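How many simulated demos before the policy stops guessing?

Posted in Robot Learning Help by Zainab Oyelaran

Hi all! I finally have a kitchen pick-and-place setup running in simulation and I'm having a great time with it, but I've hit a wall and would love some advice.

I've recorded 2767 episodes of a Franka arm picking up one item and moving it to a marked spot. I drive it by hand with a 3D mouse, and a script shuffles the objects between runs. I trained a small behavior cloning policy on the lot. With the camera where I recorded, it does great – 79 percent success. Turn the camera even a little and it grabs at air.

Should I just keep recording? I can do 40 good episodes in an evening before my wrist complains. Or is there something smarter to do with the ones I have?

Modupe Yusuf

Fun project! Please rest your wrist, you have plenty of episodes. What you're short on is variety in how they look, and in simulation you can fix that without driving the arm again.

If you saved the joint positions and object poses at every step (please say you did!), you can replay each episode and render it again from new camera positions. I did this last October with a set we call Bako, 8 extra views per episode, and it made a bigger difference than anything I'd tried with the network itself. 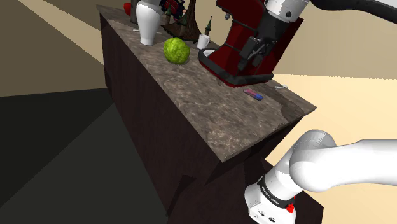
Camera tilt is the setting I'd push hardest. Most people jitter the position a few inches and leave the roll alone, so the policy quietly learns that counters are level. Let the roll swing a lot. When the countertop runs off on a steep diagonal and the mug and the cabbage (or lettuce, whatever your asset pack calls it) sit on a slope in the image, the network has to work from where things are relative to each other. Don't worry if a tall item touches the top of the view or the arm shows up in two separate pieces. Keep those! Your real camera will give you plenty of the same.

Two things to check before you render everything. First, replay a handful of episodes and make sure the grasp still holds, as physics replays can drift – playing back saved states is safer than playing back actions. Second, if your actions are in the camera's coordinates, convert them to the robot base first or the new views will have wrong labels.

Filholm

I'd record more. More data always helps. Also try a bigger network.

Zainab Oyelaran

Modupe, thank you! I did save the states, and my actions are in camera coordinates, so I bet that's half of my trouble. Converting them tonight, and then I'll start on the new views. So excited to try the roll idea!

Itovska

Chiming in with one small thing: split your test set by episode before you render the extra views. I split afterward once, so the same grasp ended up in both training and test from different angles, and my scores looked wonderful for a whole week. Also hold back a few camera positions that never appear in training – that number is the one you care about.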